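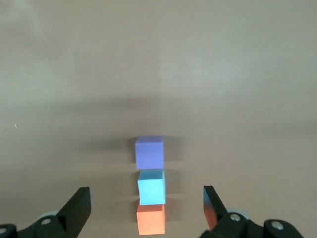
Why does the same oboe sound different in two halls?
The room sends the sound back late and from several sides, and the ear adds all of that to the direct note.

Week 3 – halls and the soloist

Read before Thursday: the Enddale chapter on reverberation, first half only. Skip the maths if it puts you off, we do it in class.

Terms to know
Direct sound – straight from instrument to ear.
Early reflections – side walls, ceiling. Help the note carry. Too few and the player feels alone up there.
Reverb tail – what hangs on after the bow leaves the string. Long tail flatters slow movements, ruins fast staccato.

Case one: Wedura Hall. 2000 seats, plaster, high ceiling. Long tail when empty, a good bit shorter with an audience in coats. Soloists rehearse in the afternoon and then get a shock at 8. Play the quick passages shorter at rehersal than you think you need.
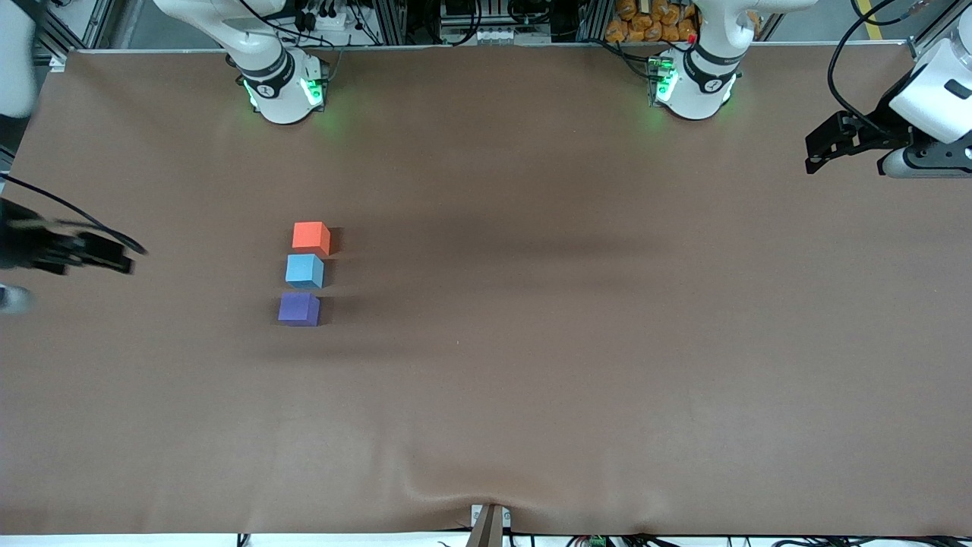

Three foam cubes: orange-red, light blue and purple.

Case two: the Harju chamber room. Low, carpeted, dry. Every breath is heard. Wind players hate it, the harp does rather well there becuase its own strings keep ringing. Damping has to be very clean.

Where to stand
Near the front edge – more direct sound, less support from behind.
Further back – warmer, but the orchestra swallows you.
Cellists: the floor matters. A hollow platform adds bass. Try it with and without.

Listening task
Two recordings of the Sika Concertino, slow movement, one from each room. Write down where you hear the tail stop after the last chord. Then the same for bar 9. Headphones please, laptop speakers are no use for this.

Bring your notes, half a page is plenty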